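Week 3 notes: learning from hand-held gripper demos
Updated 2022-06-19

Read before the lab. Reading is the Lindqvist handout, first half only, skip the proofs.

Main idea. Person holds the gripper, does the task by hand, camera on the gripper records. Robot arm not needed for collecting. Policy learns from pictures + finger opening + hand path. Same fingers go on the arm later, so the view at test time looks close to the view in training. That match is the whole point, keep hold of it.

Why cloth. No fixed shape, so no pose to estimate. Folds hide edges. Mesh is worse: open weave, background shows through, depth readings patchy. Good stress test for an image-only policy. 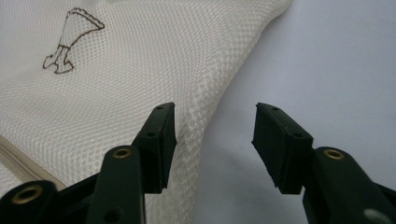
Lizelle Shabalala

White mesh with a beige seam band, plain grey behind. Fingers open, fabric fold between camera and surface. Ask yourselves what the policy could use to pick a grasp point. Seam? The arc of the fold? The brown line drawing? The last one is a trap: a printed mark is an easy cue and may not be there on the next item. We call this shortcut learning, see week 2.

Result from the Cullville set (Xolani Ndlovu ran these). 58 demos on one item: fine on that item, poor on anything else. 1000 demos over 28 items: held up on new cloth, mesh still the weakest class. More items helped more than more demos per item. Dont quote this as a law, it is one set and one gripper.

Things that go wrong
- moving too fast, blur, path tracking drops out
- fingers closing before the fabric is between the pads
- every demo started from the same side

For the lab: groups of three. Vary the starting fold each time. Write down failed grasps aswell, do not delete them. Logs go in the Ata folder, one per group.

Next time: action chunks and delay. Bring your plots.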